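Washing with hard water: what it does to your scalp and what to do about it
Speaker notes, evening talk, Gorport library, November

Start on time even if people are still finding chairs. Water jug and the two test strips on the table before anyone comes in.

Opening

Hello, and thank you for coming out in that wind! I want to talk tonight about something every one of you did this morning or last night, and that is put tap water on your head. We spend a lot of time choosing shampoo. We read the back of the bottle, we ask the hairdresser, we smell six of them in the store. Then we rinse it all out with whatever the pipes give us, and the pipes in Gorport give us very hard water indeed.

I've been cutting and coloring hair in this town for a long time and I love this subject. I know that sounds odd. But once you understand your water, so many small annoyances fall into place. The shampoo that won't lather. The film on the shower door. The hair that feels coated the same day you washed it.

(Ask for hands: who has moved here from somewhere else and noticed a change in their hair? Let a few people speak. Don't rush this part, it's usually the best five minutes.)

What hard water is

Hard water is water that has picked up minerals on its way through rock, mainly calcium and magnesium. You can drink it, you can cook with it, it's fine. Hardness is usually given in milligrams per liter. Anything over 180 is normally called very hard. When I tested the tap at my own salon it came out at 260.

Over the hill in Abella the water comes off the reservoir and my strip there read 35. Same brand of strip, same afternoon. I washed my hair at my sister's house there and I had so much foam I thought I'd used the wrong bottle.

(Dip the first strip in the tap water now. Dip the second in the bottled water. Pass both around with the color card. Keep talking while they go around.)

What it does to hair

Hair that has been washed many times, colored, or heated has a rougher surface, and it carries a slight negative charge. Calcium carries a positive charge, so it likes to settle there. The more processed your hair is, the more of it you tend to pick up. That's why two people in the same house can have a completely different experience. The teenager with hair that's never been touched says the water is great, and the parent with highlights says it's like straw.

Signs to look for at home: hair feels stiff or squeaky when it's wet, ends tangle more, color looks dull sooner than it should, curls drop or go uneven. Blond hair can look a bit brassy. None of these proves it's the water. Heat styling does several of the same things, so do try to think about what else has changed.

Does it make hair fall out? I get asked this every week. I don't know of good evidence that hard water causes hair loss from the root. Some small lab studies have looked at whether it weakens the strand so it snaps more easily, and they don't all agree. Snapped hair in the sink can look like hair loss. Check whether there's a tiny pale bulb on the end. With a bulb, it was shed from the root, and shedding some every day is normal. Without one, it probably broke. If you're losing a lot more than usual or seeing patches, please see your doctor and don't let anyone sell you a shower filter for it.

And the scalp

This is the part I get most excited about because people forget the scalp is skin. Soap and some cleansers react with the minerals and leave a residue, the same stuff as the ring around the bathtub. If that stays on your scalp it can feel tight or itchy. People then think they have dandruff and buy something strong, and now they have a dry scalp as well as a coated one.

Rinse longer. That's it, that's my first big tip of the night and it costs very little. Most of us rinse the top and the front beautifully and forget the nape and behind the ears. Get your fingertips in there.
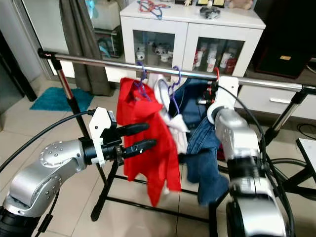

Grandach wrote in after I gave this talk in spring and said the rinsing advice had helped with the itching, but a clarifying shampoo every other wash had left the ends like twine, and could I please tell people to go slower. Fair point, and I've changed the next section because of it!

Things that help, cheapest first

Clarifying shampoo. Once every two weeks is plenty for most people, and once a month if your hair is colored or very curly. Use it on the scalp and let the suds run down the lengths. Always condition after.

Chelating shampoo. Sounds like chemistry class, but it only means there's an ingredient that grabs on to minerals so they rinse away. Look for EDTA or phytate somewhere on the label. If you only buy one thing after tonight, I'd choose this over the clarifying one. Same warning about going slowly.

An acid rinse. Plenty of you do the vinegar one already. One tablespoon of cider vinegar in two cups of cool water, poured over after shampoo, left for a minute, rinsed out. Please don't use it straight from the bottle. I've seen a burned hairline from that and it was sore for a week. Skip it completely if your scalp is broken or you have eczema. Lemon juice is harder to judge and I don't recommend it.

Conditioner every time. Mid-lengths and ends. It puts a slippery layer on the hair so you get less friction, less tangling and less breakage when you comb.

A last rinse with soft water. If you've just had your color done and want to baby it, keep a jug of filtered or bottled water by the shower for the final rinse. I do this myself before weddings. It's cold and you'll squeal.

(Stop here for questions about vinegar. There are always questions about vinegar.)

Shower filters

I need to be careful here. Most of the filters that screw on behind the shower head are made to reduce chlorine. They may do that well, and some people find their scalp is happier for it. Very few of them lower hardness by any amount you'd notice. I put one on at the salon and tested before and after with the same strips, and I couldn't see any difference in the color.

What does lower hardness is a proper softener on the house supply, the kind that uses salt. That's a real expense and if you rent it may not be up to you. A few apartments in the Indeck building have one put in already, so if you live there, ask the front desk before you spend anything. And if you or someone at home is on a low-salt diet, or you're mixing baby formula, ask about keeping the kitchen tap unsoftened.

If you do move to softened water, cut your shampoo by half. I mean it. You'll need far less, and if you keep pouring the same amount your hair will go limp and you'll blame the softener.

My 4 week plan

(Handout. Don't read it word for word, just talk through it.)

Week one: change nothing except the rinse. Count slowly to sixty once you think you're done. Take a photo of your hair dry, in daylight, near a window.

Week two: one chelating wash, then a good conditioner left on for five minutes. Detangle with a wide comb from the ends up.

Week three: back to your usual shampoo. If your scalp is comfortable you can try the vinegar rinse once.

Week four: another photo, same window. Then decide what's worth keeping. If you can't see or feel any difference, that's useful too, and you've saved yourself the price of a filter.

I love getting these photos, by the way. Bring them to the salon, show me on your phone, stop me in the produce aisle. Some people see a big change in shine and others see nothing at all, and I want to hear from both.

Questions I usually get

Should I boil the water first? Boiling does take out part of the hardness, but please don't carry hot pans into the bathroom. Not worth the risk.

Is baking soda any good? It's much more alkaline than your scalp and it roughs up the hair. I'd leave it for the oven.

Does cold water close the cuticle? Hair doesn't have little doors that open and shut with the temperature. Use warm water to wash, cooler at the end if you enjoy it.

What about kids? Gentle shampoo, long rinse, nothing else. They hardly ever need the stronger stuff.

Swimming pools? Wet your hair with tap water before you get in so it soaks up less of the pool, and wash soon after. A chelating shampoo is good for that green tint too, which comes from copper.

Wrap up

Spare test strips are in the bowl by the door, one per household please. Handouts on the chair next to it. Collect the color card back from the audience, it went home with somebody last time. Room has to be cleared by 9.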